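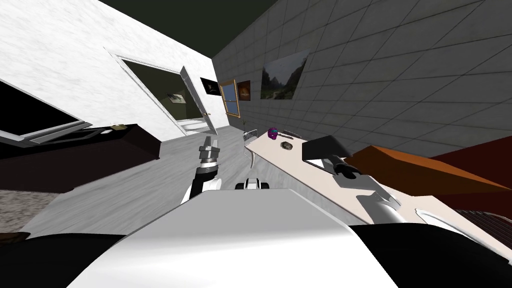 Why leach the tailings twice? The first acid pass takes the lithium near the grain surfaces, and the second, hotter one gets at what is locked in the mica.

Four columns running since 7 this morning on the Mokstead material. Flow steady in three. Column 2 channelled again, so I repacked it with the coarser fraction and restarted at noon. Feed liquor is still high in iron – it will need a lime step before the resin.
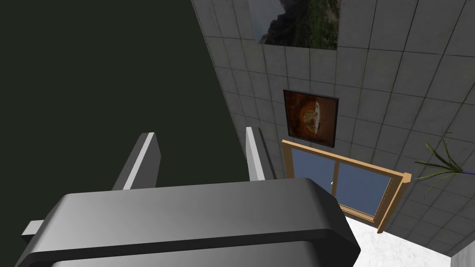

Tóth thinks the iron should come out after the resin, and that liming first will drag lithium down with the sludge. Possible. I will split the next batch and assay both cakes.

Stivard have offered 2000 litres of spent acid for October.

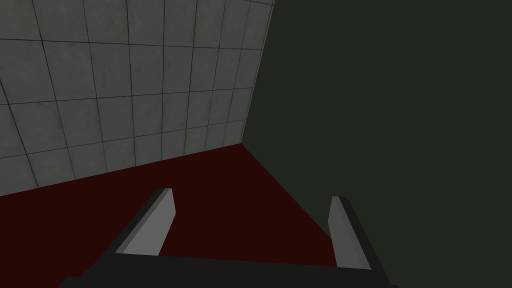 Their acid carries some fluoride, so the glass-lined tank is out and the polymer one needs its lid seal replaced first. Seal ordered. Column 2 still slow at close.

Comments

mica_end: What grind size on the coarse fraction?

Flornus: We lost lithium to the lime cake too. Watch the pH.

Recent entries
Resin regeneration, second attempt
Drying the October cores

Back to top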